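Planning an arm purchase on a student budget

Our group was asked to write an equipment plan for the spring lab course: one arm, one gripper, a few things to push. We had 2,000 dollars and a great deal of confidence. Both turned out smaller than expected.

Before asking anyone for a quote, we built the bench in simulation. Tables cost nothing there, so ours is large and wooden. 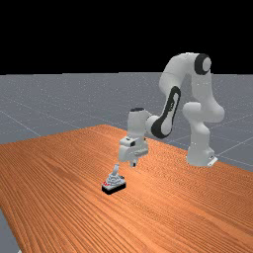 Figure 1. Simulated arm with the gripper held over the joystick controller.

We compared three suppliers. Dramar wanted us to buy the arm and the gripper together. Trenell would sell them apart, for more money. Cuvura sent a brochure. None of the arms fit the budget, so the plan moved to renting for two months and spending our own funds on the small parts - switches, brackets, cable.

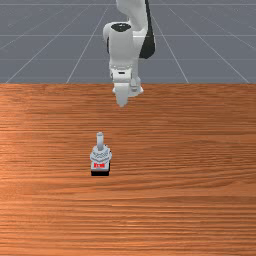 Small parts add up. Our first list came to 327 dollars before shipping, and we had forgotten spares. Students break levers. We have met the students. The second list has two of everything that moves, and drops the carrying case, which Drakos priced as if it were also a robot. 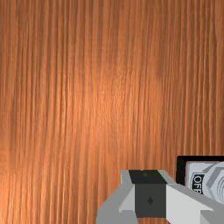

Lenka Vrabec
Student project lead, budget and purchasing

Still open: who pays for insurance during the rental, and whether the lab door is wide enough for the crate. I have asked for a tape measure. It is a separate budget line.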